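Our Eight Rooms, and the Button That Says Book

We have eight rooms at Kilcombe, and for the first five years the way you reserved one was by calling the house phone and hoping I wasn't on a ladder. I liked this system. Guests told me about their knees and their dogs, I wrote their names in a ledger, and everybody showed up more or less when they said they would.

Then Rhiannon Eynon, who does our books and has never cared for the ledger, pointed out that we were getting most of our reservations through the big travel sites and handing them a slice of every one. She had drawn a chart. The slice was in red. I said it looked like a nice warm color and she left the chart on my desk for a month.

So last October I went shopping for a booking engine. If you have never done this, picture buying a used car from people who all call the car a "solution." The first one I tried was Goodall, which had a very handsome calendar and no way to tell it that the Garden Room and the Little Room share a bathroom. Goodall's idea was that I could rent them both to strangers and let the strangers work it out. I asked support about this and got an article on upselling.

The second was Kullow. Kullow understood bathrooms. What Kullow did not understand was breakfast, which it insisted on treating as a kind of spa treatment, with a start time and a duration. For over a week our confirmation emails told people they had been scheduled for 90 minutes of Breakfast and should arrive in loose clothing. One couple did. They were very nice about the eggs.

Ankica Jurić runs a guesthouse two valleys over and is the only innkeeper I know who reads release notes for pleasure. She told me to stop looking at features and go sit down with a person who had never seen my website, give them a pretend trip to book, and keep my mouth shut. The last part was repeated, I thought, more than it needed to be.

I picked my cousin's friend Gwion Maddocks, mainly on the grounds that he was already in the kitchen. I asked him to book two nights in the room with the view. He looked for the Book button. I watched him look for the Book button. It was at the bottom of the page, under the history of the chimney, in a green I had chosen myself to go with the lawn. He read quite a lot about the chimney. Then he said, kindly, that if it were up to him he would have gone to one of the big sites by now, and could he have some toast.

I moved the button. I also cut the chimney down to a paragraph, which hurt.
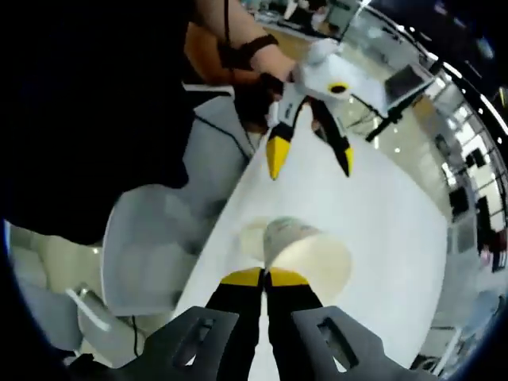

Extra fees were the next fight, because I had been adding the cleaning charge on the very last screen, where I felt it would be least upsetting. Yayra Addo, who built the new version of the site on a thing called Brutamora, said it was the most upsetting place possible and asked whether I had ever bought a concert ticket. She wanted one price, all in, from the first page. I held out for an afternoon. By the end of it I had about as much fight left as a paper cup lying on its side on a white table, and the price went up top, all in, where she wanted it. We also put in a plain line saying that people who book with us directly get late checkout and a jar of the plum jam. I had been giving the jam to everyone before that, so technically this is a cut in service.

Results so far, for those of you who wrote in to ask: the red part of Rhiannon's chart is smaller. She won't let me say by how much until she has a full season to look at, but she has stopped leaving it on my desk. The phone still rings. Rhun Vaughan, who has stayed with us every spring since we opened, tried the new page once and then called to tell me it worked fine and he would like to book the usual room, please, by telephone. We talked for 20 minutes – mostly his hip – and I typed him in myself afterward. The confirmation email went out with no mention of loose clothing.

Next on the list is the cancellation policy, currently four paragraphs long and written by me in a bad mood. Ankica has offered to read it. I may try it on Gwion first, with toast.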